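Surnness Field 20 Pack Review: A Winter With an Army-Pattern Rucksack

We use cookies to remember your settings and count visits. By continuing to read you accept our cookie policy. Accept | Manage

2022-08-14

The Surnness Field 20 is a small patrol pack made in the same general shape as the ones handed out to soldiers for short tasks away from a vehicle. It isn't issued to anyone as far as I know. It's a civilian product, sold mostly to reservists, cadet staff and people who walk a lot and like military gear. I bought mine at full price in June and have carried it most days since.

My background is ten years in an army reserve transport unit, so I've lived out of several packs that were much worse than this one and one or two that were better. I'm not a special forces type and I won't be reviewing it as if I were. I wanted something to take to training weekends and on day walks, and to put under the seat on the train.

Size and layout

Capacity is 20 litres. There's one main compartment with a zip that runs almost to the base, a flat front pocket with an organiser panel, and a sleeve against the back for a water bladder. The main compartment takes a wet weather jacket, a fleece, a stove and gas, a day's food, a first aid kit and a notebook with a bit of room left at the top. A sleeping bag won't fit unless you leave nearly everything else out.

The organiser panel is good. The pen slots are the right width for a permanent marker, and the two mesh pockets close with proper zips. The map pocket is not so good. It's a couple of centimetres too narrow for a map folded the way most of us fold them, so you end up putting an extra crease in it and then swearing when it tears along that line. I've gone back to carrying the map in a case around my neck.

The bladder sleeve is fine. The hose port is on the right only. I prefer the left, as I carry most things on my right shoulder, but it's a small gripe.

Fabric and stitching

The body is 500 denier nylon. Older service packs tended to use heavier cloth, and some people will tell you that anything lighter is rubbish. I don't agree. The heavier stuff soaks up water and takes two days to dry in a drill hall. This one has been rained on many times and was dry by morning when I hung it up indoors with the zips open.

After one season there's some fuzzing on the base where it gets dragged in and out of trucks. No holes. The stitching at the top of the shoulder straps is doubled and boxed, and I can't find a loose thread there. I did find one on the haul handle in the first week and sealed it with a lighter.

The colour is called Dry Grass. It's a flat brown-green that goes with most camouflage patterns without matching any of them. If your unit is strict about bags in uniform, check first. Mine let it through on range days and said no to it on parade, and I can't argue with that.
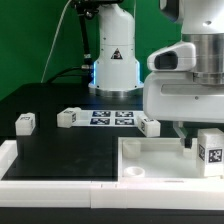
Straps are the main reason I'd recommend it over the cheaper packs. They're cut in an S shape and padded with a firm foam that hasn't packed down yet. There's a sternum strap that slides on a rail and stays where you put it. With body armour on, the straps can be let out far enough to get the pack over the top without help, though you need to undo the sternum strap completely first.

The waist belt is plain webbing. It stops the pack swinging when you run, and that's all it does. It tucks behind the back panel when you don't want it. I took mine off altogether in July and haven't missed it.

The back panel is a foam sheet with two channels down it. The maker says the channels let air through. My shirt was as wet after a long uphill walk as it's been with any other pack, so I'd ignore that part of the label. The foam sheet does come out, and it makes a decent seat on cold ground.

Weight carried

I loaded it heavier than it was meant for on two walks, mostly with water. It carried well up to the point where the load started to pull back off the shoulders, and then it carried badly. There's no frame, so that's expected. For anything more than a day's gear I'd still use a proper large pack with a hip belt.

Compared with the Zevier Patrol

The obvious rival is the Zevier Patrol, which I borrowed for a weekend. It's a little bigger and has rows of webbing all over the outside for attaching pouches. The Surnness only has two rows, on the sides.

If you add pouches, buy the Zevier. The webbing is tight and evenly sewn. But it's a stiff pack, it weighs noticeably more when empty, and the webbing catches on everything in the back of a vehicle. I spent half of one night move picking it free of a cargo net. The Surnness is smoother and easier to live with if you keep your gear inside the bag where it belongs.

The Zevier has the better zips. Both packs use large coils, but the pullers on the Surnness are moulded plastic tabs on short cord, and they rattle. I replaced all of mine with lengths of paracord on the first evening. It takes ten minutes and they should have done it at the factory.

Rain cover

A rain cover is sold separately, made by Gatti and sized to suit. It's a plain elasticated cover in olive with a drawcord. It works, but it flaps in wind and it hides the side webbing, so anything you've clipped there has to come off. I use a heavy garbage bag as a liner inside the pack and leave the cover at home.

Buying it and getting parts

I ordered from Lestora, who had it in stock and sent it in a plain carton with the spare buckles taped to the inside of the lid. The stock number is 2265 if you want to be sure of getting the current version. The older one has a different sternum strap that clips at fixed points, and I've heard complaints about it coming adrift.

I broke one of the side compression buckles by shutting it in a truck door. That was my own fault. I fitted a spare in a couple of minutes, as the buckles are the split-bar kind that don't need sewing. More makers should do that.

The warranty covers faults in material and stitching for two years. I haven't had to use it, so I can't tell you what they're like to deal with.

Good points

Comfortable straps, even over armour
Dries fast
Repairs are easy and spare buckles are included
Quiet once you change the zip pulls

Bad points

Map pocket too narrow
Hose port on one side only
Zip pulls rattle as supplied
Not much outside webbing

Would I buy it again? Yes, in the same size and colour. New recruits ask me about bags fairly often, and I tell them to use what they're issued for the first year and find out what annoys them about it. After that, if they want something smaller for day tasks, this is the one I point them to. Anyone who already owns a decent day pack can keep their money, as the difference won't be large enough to notice.

I'll add a note if the base wears through or the foam goes soft. So far the only job on my list is a patch of seam sealer along the bottom of the front pocket, where a bit of water got in during a very wet weekend and turned my notebook to mush.

Recent reviews

Gatti two-layer wet weather jacket
Head torches with a red filter: four compared
Boot socks after 4000 kilometres
Lestora folding stretcher, long-term report
Zevier webbing belt and pouches
Are surplus sleeping bags still worth it?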